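Who Teaches the Machine to Tidy Up?
Student project report, Work and Technology module

Why we chose this

When we started, our group assumed that automation at work meant fewer people and more machines. Then we spent 2 weeks with the home tasks team at Tevunlow, and we came away with a far more interesting story! The company wants a robot, working name Isine, that can clear tables and deal with rubbish in ordinary homes. To get there, it first needs people to do those jobs many times over with grippers held in the hand, so that the recordings can be used for training.

Most of the 14 people on the team used to work for Brerkeck, a cleaning firm that Tevunlow took over in April. We wanted to find out how their working day had changed.

What the work looks like now

A shift is planned in short tasks: pick something up, carry it, let go, start again. The team's target is 3000 good recordings a month. A recording only counts if the gripper stays in control of the object the whole way, and we were amazed at how hard that is. We all had a go, and a paper cup is a nightmare when you squeeze too much.

Waste bins come up constantly in the task list. Soft things like tissue and wrappers change shape every time they are gripped, so the team records them again and again (one of them told us she now judges every sweet wrapper she meets).

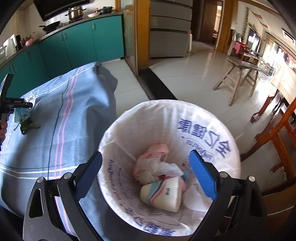 Figure 1. Hand-held grippers at a lined waste bin and a kitchen table.

What has changed for the staff

We interviewed the team in small groups. The best-liked change was having a say. Cleaners know which jobs are awkward, and the engineers ask them before a new task goes on the list. Several people said that had never happened in their old job, and you could hear how much it meant to them.

The complaints were just as clear. Holding a gripper in each hand makes wrists and shoulders ache, and breaks were too short until the team asked for 22 minutes in the middle of each shift. Some also miss finishing a room. In the new job you may tidy the same table all morning and then mess it up again.

There is also the big question of what happens once Isine works well. The managers spoke about new roles checking the robot's work, but the staff had nothing in writing when we visited.

What we would do next

We only saw one team, and we would love to compare it with the Poojary site, where the recording is done at night. We would also ask the staff to keep a short diary of aches and tiredness, as our interviews relied on memory.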